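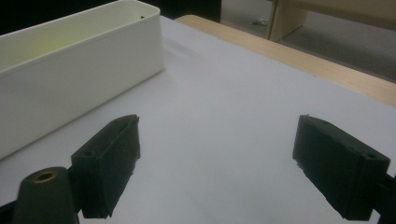 オッティリー・クスターさんからは、うちのテニスボール、いつも棚の下に転がっていくんですよ、浅い箱だと跳ねて出ちゃうし、というお便りをいただきました。わかります、うちもまったく同じです！

というわけで、Kivutsteadの小物整理シリーズ「Geagea」から、細長い白のボックスを2025年11月に発売します。担当の私、もう自宅で使い倒しています（家族にはまた箱が増えたと言われました）。

こだわったのは、とにかく何も足さないこと。ふたなし、仕切りなし、柄もなし。白いプラスチックの四角い箱で、短い側には楕円の持ち手穴があるので、棚の奥に押し込んでも指をかけてすっと引き出せます。テニスボールならぽいぽい入れるだけ。犬のおもちゃでも、洗濯ばさみでも、行き場のないものは何でもどうぞ。

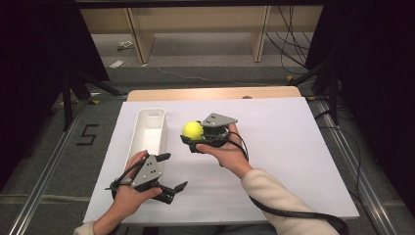 それから、置き場所の話も少しだけ。細長い形なので、机の左右どちらかに縦向きで寄せておくと、手前が広く空いて作業がはかどります。私は奥に向けて置く派ですが、同僚は横向き派で、ここはいまだに決着がついていません。

発売に先がけて、Dronosham店で片づけ体験会も開きます。定員は17名、時間は70分。ご家庭で散らかりがちな小物を10点までお持ちください。その場で一緒に入れ方を考えましょう！Grikoslow店でも準備中です。

初回は275個の販売となります。ご予約とお問い合わせは各店の店頭でどうぞ。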